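Fornecedor diz que foi "ataque sofisticado" e quer cobrar pela recuperação. É normal?

Perguntado numa quinta-feira, em Segurança e Cópias de Segurança

Trabalho numa distribuidora pequena, 12 postos e um servidor de ficheiros. A manutenção está entregue à Birkow, que nos vendeu também as cópias na nuvem da Kulonix. Na semana passada chegámos de manhã e estava tudo cifrado, incluindo as guias de transporte. Estivemos 4 dias a passar papéis à mão.

A Birkow mandou um relatório de página e meia onde aparece três vezes a expressão "ataque altamente sofisticado" e nenhuma vez por onde entraram. Agora apresentam um orçamento de 60 horas para "recuperação e endurecimento".
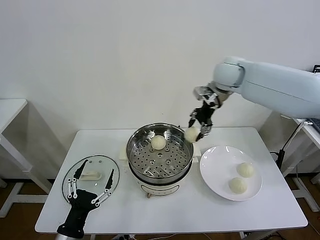 O que me faz desconfiar é que a porta do ambiente de trabalho remoto estava aberta para a internet, e quem a abriu foram eles, para darem assistência a partir de casa. Perguntei pelos registos e responderam que "foram perdidos no incidente". Todos? Até os do router? E as cópias da Kulonix, que segundo o contrato são diárias, afinal param em junho.

Pergunto: há maneira de saber se isto foi mesmo sofisticado ou se é conversa para justificar a fatura? E devo pagar antes de ver alguma prova?

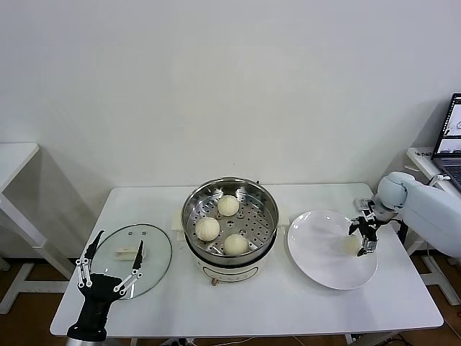 Resposta de Gezer (melhor resposta)
Sofisticado é o que toda a gente chama ao ataque que lhe entrou pela porta. Com o acesso remoto exposto, o mais provável é terem adivinhado uma palavra-passe, mas sem registos isso é palpite meu e vale o que vale.

Peça por escrito: data e hora do primeiro acesso estranho, conta utilizada, e os relatórios das cópias desde junho. O painel costuma guardar um histórico de falhas e avisar alguém por correio. Descubra quem recebia os avisos. Não deixe formatar o servidor sem tirar antes uma imagem dos discos, feita por outra empresa. E veja no contrato quem responde pela verificação das cópias. Eu não assinava orçamento nenhum até lá. Se havia dados de clientes no servidor, trate já da notificação à autoridade de proteção de dados, que o prazo é curto.

Resposta de drork_421
instala um antivirus bom e muda as passwords, a mim resultou

Resposta de Drorkusitz
O antivírus agora não decifra nada. Concordo com o Gezer, menos na parte da palavra-passe: também pode ter sido o programa de assistência da própria Birkow. Pergunte se outros clientes deles foram apanhados na mesma noite. Se desconversarem, já fica a saber alguma coisa, embora não chegue como prova.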